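**Garment handling automation** is the business of getting machines to pick up, flatten, fold and sort clothes and bedding. I'm writing this entry for the Flerside wiki because I've worked in the folding room there through the whole Juveo changeover, and the old page was two lines long!

Fabric is a rotten thing to automate. A box keeps its shape, but a shirt doesn't, and a puffy coat has its own ideas. So a lot of newer systems learn from people, who do the job with a hand-held gripper fitted with a camera (two fingers, grip pads, you squeeze and it closes). The recordings then go into training the robot. We call each one a "take," and our first batch was 1465 of them.

Outerwear on bedding is a hard pairing, with slippery nylon over soft, rumpled cloth. A dark green padded jacket on a pink penguin blanket, through the gripper's camera:

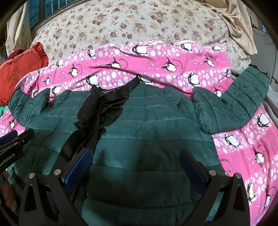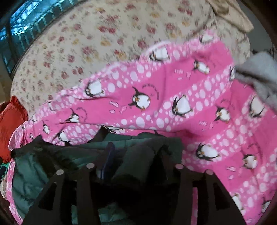

What changes for the people doing it? More than I expected, and some of it is dull. Before Juveo I folded 200 pieces a shift and could do it half asleep. Recording takes is slower, and you have to move like you mean it, no flicking a sleeve over with your elbow. My wrists complained for the first month (the gripper gets heavy by lunch), and we ended up asking for a rotation, 2 hours on and then back to tables.

Pay was the sore spot. The Londoño plant started paying recorders a higher grade in April and we wanted the same, which took a good bit of arguing. There's also the obvious worry that you're teaching your replacement. So far nobody here has lost a job, but the sorting line runs with fewer people than it did, and new hires get trained on Vumer, the software that checks takes, before they learn to fold.

Robots still struggle with hoods, drawstrings and anything inside out. Those bins come to us, and the last one I emptied had 500 pieces in it, mostly kids' coats.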